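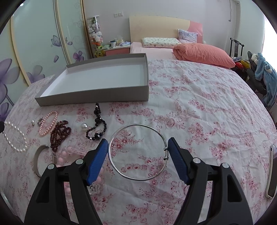

Fig. 1 – Pulseira fina prateada, com o fio enrolado sobre si mesmo num dos lados.

História da Joalharia – apontamentos da aula 9
Tema: fio, torção e fecho. Do torques à pulseira ajustável

Recapitulando a aula anterior: fundição vs. trabalho a frio. Hoje só o fio.

1. Como se faz o fio
Antes da fieira: tiras de metal cortadas, torcidas e roladas entre duas superfícies duras. Deixa uma linha em espiral, visível à lupa. Serve para datar, com cautela (há falsificadores que sabem disto).
Com fieira: puxar por furos cada vez mais pequenos. Riscos paralelos ao comprimento. O metal endurece, é preciso recozer pelo meio, senão parte.

2. Aros abertos e fechados
Aberto: torques, braceletes penanulares. Entra de lado no pulso.
Fechado rígido: tem de passar pela mão, logo o diâmetro é sempre maior que o pulso.
Solução intermédia – pontas sobrepostas, cada uma enrolada à volta da outra. Corre e ajusta. Não leva solda. Aparece em anéis e pulseiras romanas e volta muitas vezes depois, até à bijuteria de hoje. Ver fig. 1.

3. Valor e peso
Pulseira como reserva de riqueza: prata usada no corpo, cortada quando fazia falta pagar. Tesouros vikings com aros partidos aos bocados (hack-silver, em port. "prata cortada"). Atenção: nem todo o fragmento é pagamento, pode ser sucata de ouríves.
Dote, herança, penhor – fica para a próxima aula, não houve tempo.

4. Vocabulário a saber
Fieira, recozimento, filigrana, granulado, penanular, torques (sing. e pl.).
Filigrana não é sinónimo de fio!! Erro em muitos testes de fevereiro.

Leituras
Babić, K., O Fio e o Aro, cap. 2 – obrigatório
Kelmendi, T., texto policopiado, na reprografia. Só a parte das técnicas, o resto é opcioanl.

Trabalho: escolher uma peça de casa e descrever o fecho. 520 palavras no máximo, com desenho à mão. Vale 60 pontos. Entregar em papel.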